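Categoria: Perguntas frequentes / Teleoperação

Demonstrações com dois braços - tarefa "notas no cesto"

O que é gravado em cada demonstração?
As posições das juntas dos dois braços, a abertura das garras e o vídeo das câmaras, incluindo a de punho. Tudo fica sincronizado no gravador Vindia.
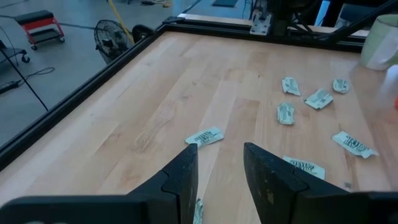

Vista de punho, garra aberta sobre o tampo.

Quantas demonstrações são necessárias?
Para uma tarefa de recolha, 200 é o mínimo aceite. O conjunto atual tem 1290, gravadas desde abril. 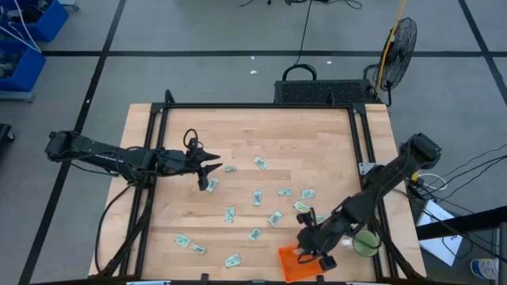

A disposição inicial não é fixa. O operador espalha as notas à mão antes de cada gravação e evita repetir padrões. As orientações devem variar, como acontece com as notas dispersas entre as duas garras, e o recipiente laranja fica junto ao bordo mais próximo do tampo. Disposições em fila são rejeitadas na revisão.

Pode usar-se papel liso?
Não nesta tarefa. O papel amarrotado oferece relevo à garra - uma folha lisa exige outra estratégia de preensão e deve ser gravada em conjunto separado.

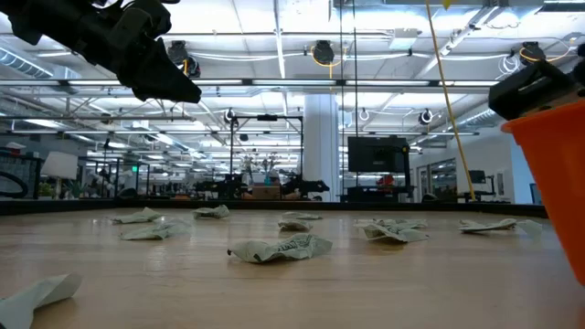
Leonie Danzer observa que os operadores novos fecham a garra demasiado cedo e que convém reservar as primeiras 7 gravações para treino, sem as incluir no conjunto.

Os dois braços podem trabalhar ao mesmo tempo?
Sim. Cada braço segue o respetivo comando e o software não impõe alternância. A distância entre garras é da responsabilidade do operador.
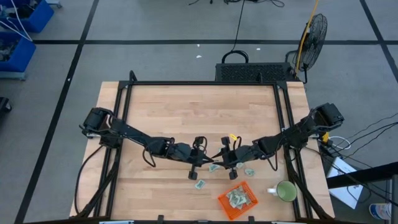

Em caso de contacto entre os braços, a gravação deve ser interrompida e marcada como inválida. Duas interrupções seguidas obrigam a recalibrar as juntas no menu Imhof.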